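Print this page | E-mail this page

Section 4: Potting Up Your First Herbs

Now for the fun part! Your Flodora herb kit has everything you need for a sunny kitchen sill, and once the seedlings have two true leaves they are ready for bigger pots.

1. Water the seed tray well and let it drain for an hour.
2. Tip the soil disc into a bowl and add 300 ml of lukewarm water. It swells up fast — kids love this bit!
3. Fluff the soil with a fork until there are no hard lumps left. 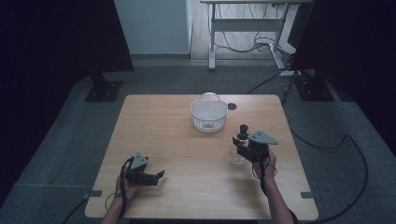 4. Fill each pot to just under the rim and poke a hole in the middle with your finger.
5. Lift each seedling by a leaf, never by the stem, and lower it in. Basil can go a little deeper than it sat before.

Note: Parsley sulks for a few days after a move. Give it time and it will perk right up. 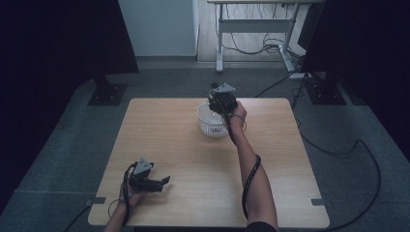
6. Press the soil down gently and add up to 100 ml of water per pot.
7. Keep the pots out of direct sun for two days, then move them to the brightest spot you have.

CAUTION: Do not use the plant food yet. Fresh roots burn easily, so wait until you see new growth.

If you started in June, you could be snipping chives before the summer is out — and homegrown chives on a baked potato are wonderful. Pinch the basil tops often and the plants get nice and bushy.

Related items
Section 5: Feeding and Trimming
Samonte Window Shelf: Set-Up Guide
Choosing a Tostard Watering Can
Seed List, updated 04/12/2024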